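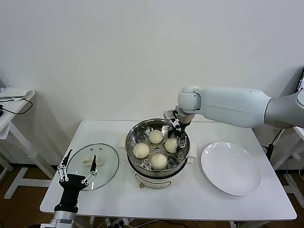 On Keeping Shared Breakfast Hours in a Small Household Residence

The residence at Grekholm has served breakfast to its lodgers for as long as I have managed its domestic affairs. For most of that period the meal was governed by a single rule, inherited from my predecessor, Annunziata Zanetti, which stated that food would be placed on the table at 7:00 in the morning and removed at 8:00. The rule was typed on a card and fixed to the inside of the pantry door. It made no mention of lodgers who work at night.

In October the residence reviewed this arrangement. I set out the result in this post for the benefit of former lodgers who read these pages, and for those who manage similar houses and have written to ask how we proceed.

The matter was first raised by Nives Ferri, who returns from the hospital laundry at 8:40 and had for two winters eaten cold bread at the sink. Mirko Testa, who leaves for the bus depot before six, then wrote in support of her. His letter was brief. It asked whether a person who pays the same monthly board as the others might also expect something hot.

I did not find this an unreasonable question. The difficulty was one of labor. The kitchen is staffed in the mornings by one person, and that person also has charge of the linen and the front door. To extend the meal from one hour to three and a half would have required either a second wage or a different kind of breakfast. The house could not support the first.

A different kind of breakfast was therefore considered. Eggs were excluded early, as they do not hold. Porridge holds, but Raffaele Sanna, who has lodged on the second floor longer than any other resident, stated in plain terms that he would not eat it, and two others agreed with him. Steamed buns were proposed by Sheena Dow, who had eaten them daily when she lived in Plistau and considered them suitable for a house in which people rise at different times. They can be shaped the evening before, kept cold overnight and steamed in small numbers as they are wanted.
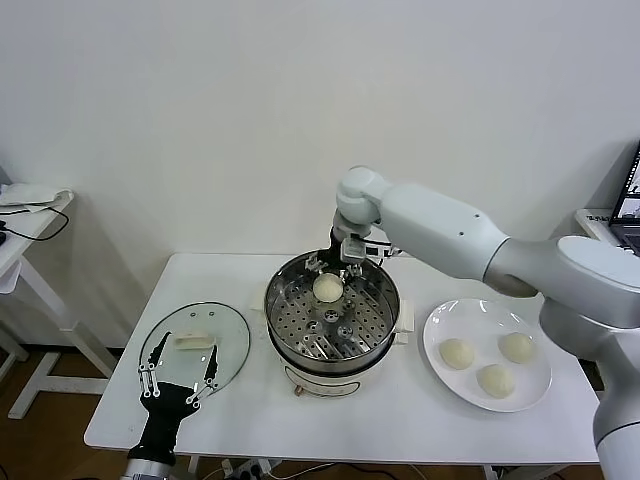
A steamed bun in the basket.

The first trial was not a success. The dough was made with too much yeast and had spread over the edge of its tray by morning. The second batch was better, and by the end of the month the kitchen had settled on a plain dough with a little sugar, filled on some days with cabbage and on others with sweet bean paste. Mr. Sanna prefers them with no filling and eats them with butter and salt, a practice Ms. Dow has asked me to record as her only objection to the new system.

Breakfast is now available from 5:30 until 9:00. Lodgers who take it outside the former hour are asked to observe the following:

Wipe down the table after eating.
Return butter and preserves to the cold shelf.
Keep conversation low before 7:00, particularly on the side of the house nearest the stairs.
Enter the next day's requirement on the sheet by the pantry door before 9:00 in the evening.

The last of these has proved the hardest to establish. Several lodgers regard the sheet as a form of correspondence and use it to comment on the heating. I have placed a second sheet beside it for that purpose.

There has been some loss. Under the old rule the whole house sat down together, and a certain amount of business was settled over coffee that must now be settled by note. Mrs. Zanetti, who visited recently, remarked on the quiet. To answer this, the residence has kept one common breakfast at the start of each month - attendance is requested but is not a condition of board - at which the old hour applies and the long cloth is used.

The question of Sunday coffee remains open. Ms. Ferri would like it made fresh at 9:00 as well as at 7:00, and the cost is being looked into. Lodgers with a view on the matter may leave it in writing at the front desk, on the second sheet.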